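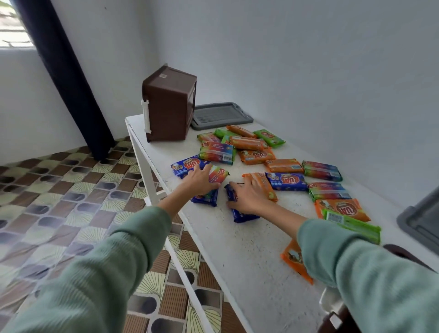 Katoten Burglary Judgments: data card and README

By Zariņš
18 Sep 2019
Reading time: 4 minutes
Print this page | E-mail this page

This dataset contains 944 first-instance judgments in burglary cases from the district court of Katoten. Each judgment is one row in the file judgments.csv. A second file, appeals.csv, contains the 252 cases which went to the regional court in Keton. You can join the two files on the column case_key.

I prepared the data for people who want to study how sentences are decided in a small court. It was first used for my own report on suspended sentences, and after that several readers asked me for the tables.

What is in the files

judgments.csv has 16 columns. The most important are the following:

case_key: an internal key made by me. It is not the court's case number.
year_decided: the year of the judgment, without day and month.
premises: home, shop, storage, vehicle garage, other.
night: yes, no, or unclear. Night is taken from the text of the judgment and not from the clock time.
prior: whether the court mentions an earlier conviction. An empty cell means the court says nothing on it.
plea: admitted, partly admitted, denied.
sentence_type: prison, suspended, community work, fine, acquitted.
months: length of the prison or suspended sentence. Empty for the other types.
value_band: value of the stolen goods in four bands, as the court estimated it.

The other columns are described in columns.txt. In appeals.csv the column result can be upheld, lowered, raised, or sent back. Cases sent back to Katoten for a new hearing have a second row in judgments.csv, and the column rehearing is set to 1 there. Please remember this when you count persons.

How the data was collected

The court gives out printed copies of its judgments after the names are removed. The copies were scanned and the text was read with the Astanix reader, version 2. I then filled in the columns by hand from the text. The reader makes many mistakes in older copies, especially with the digits 3 and 8, so the column months was compared with the paper for every row.

In June I coded 72 judgments a second time without looking at my first answers. For sentence_type and plea the answers were the same everywhere. For night and value_band they were sometimes different, and the disagreements are listed in recheck.csv. I did not correct them silently. The main file keeps the first answer.

What is missing

Cases against minors are heard in closed session and are not given out. Cases which the prosecutor closed before trial are also not here, so you cannot use this data to say how many burglaries took place in Katoten, or how often the police find the person who did it.

The value bands are weak. In some judgments the court takes the number from the insurance claim, in others from the owner's statement, and usually it does not explain which one. I would not build a model on this column alone.

One judge decided a large part of the cases in the earlier years. The judge is not named in the data, but the effect can be seen in the lengths of the sentences.

Privacy

Names, addresses, and exact dates are not included. Free text from the judgments is not included either, because a short description of a burglary can be enough for neighbors to recognize a family. Please do not try to connect rows with newspaper stories or with persons. If you find a row which makes a person easy to recognize, write to me and I will remove it in the next version.

Using the files

All files are in UTF-8, separated by commas, with a header line. The decimal sign is a point. Some spreadsheet programs change case_key into a date when they open the file, so import this column as text.

You may use and share the data for research, teaching, and journalism if you name the source as "Katoten Burglary Judgments". Selling it, or using it to check job or rental applicants, is not allowed.

Changes

1.2: recheck.csv added, premises "garage" renamed to "vehicle garage".
1.1: duplicate appeal rows removed.
1.0: first version.

Print this page | E-mail this page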